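Brorkard puts the screws back in its smallest PC case

Last updated: Saturday, 9:40 am
Reading time: 2 min

Brorkard today released the Briltitz, a small-form-factor computer case for people who have built in small-form-factor computer cases before and swore they wouldn't again.

The Briltitz replaces the Etomlow, which sold well and was returned nearly as well. Its clip-on panels came off in one second and went back on in an afternoon. The new case uses thumbscrews, a fastening technology Brorkard is pleased to have caught up with.

"We read every review of the Etomlow, including the one written entirely in capitals," said Jeanine Smits, head of product at Brorkard. "He had a point about the power button. It's been moved to the front, where his knees can't reach it."
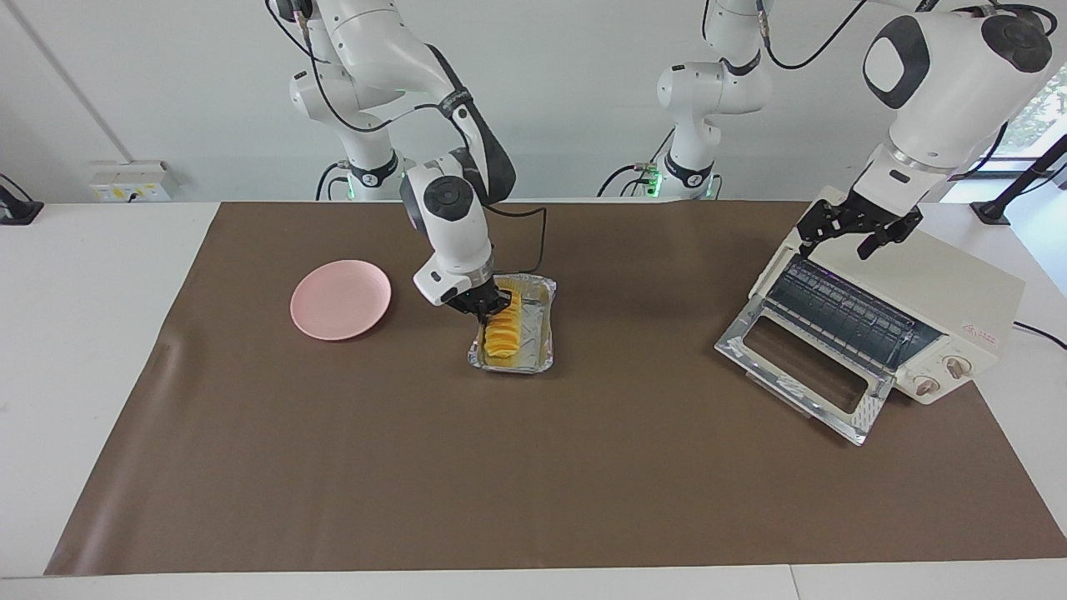
The case takes Mini-ITX boards, SFX or SFX-L power supplies and CPU coolers up to 166 mm tall, provided the side bracket is removed first. The manual now mentions the bracket on page two. In the Etomlow manual it came up on page 40, under Warranty.

Cable routing has been redone from scratch. There is a proper channel behind the motherboard tray, wide enough for a 24-pin cable and a moderate amount of swearing, and the front panel leads are long enough to reach headers in the bottom corner of the board. Rubber feet are screwed on instead of glued. Owners who kept finding theirs stuck to the desk will know why this gets its own sentence.

Dust filters slide out from the front without the case having to be lifted, tipped or emptied. The colour options are grey and a darker grey. A white version was considered until the samples came back in three different whites.
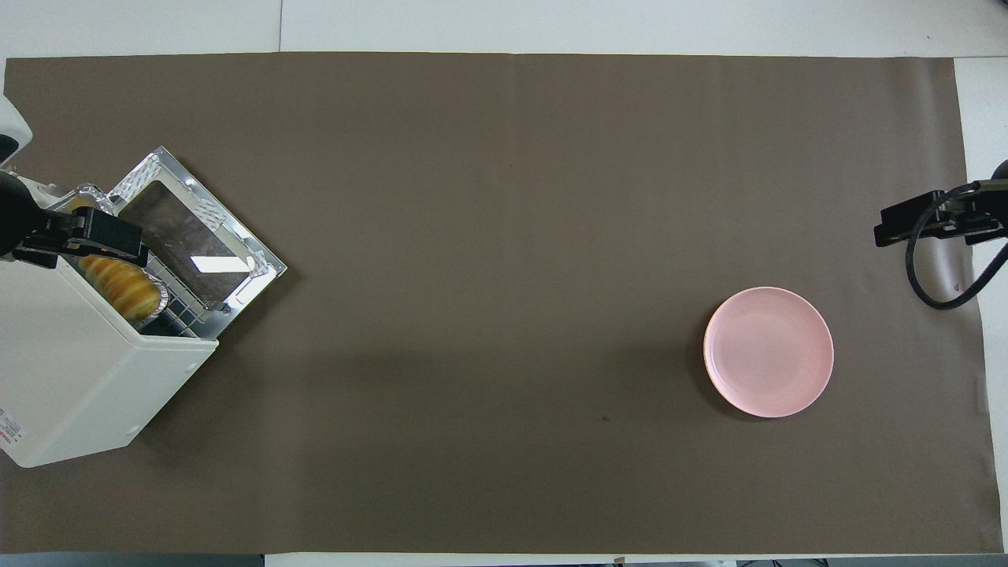 A white toaster oven with its door open, on a brown mat.

Inside the box, buyers will find the Cù, Brorkard's reversible fan bracket, which was previously sold on its own to customers who felt it should have been included. It should have been. Anyone who bought one separately can send Brorkard the receipt and get a credit toward a riser cable.

The first production run is 3000 units. Another 1061 are set aside for Etomlow owners on the replacement list, who get first pick of the greys and will be contacted by email in the order they complained.

The Briltitz goes on sale in March through the Brorkard online store and its usual resellers. Spare panels, feet and thumbscrews will be sold individually — the thumbscrews in bags of eight, as it takes six to close the case and two are going under the desk.

Review units are available on request. Please send back the screws.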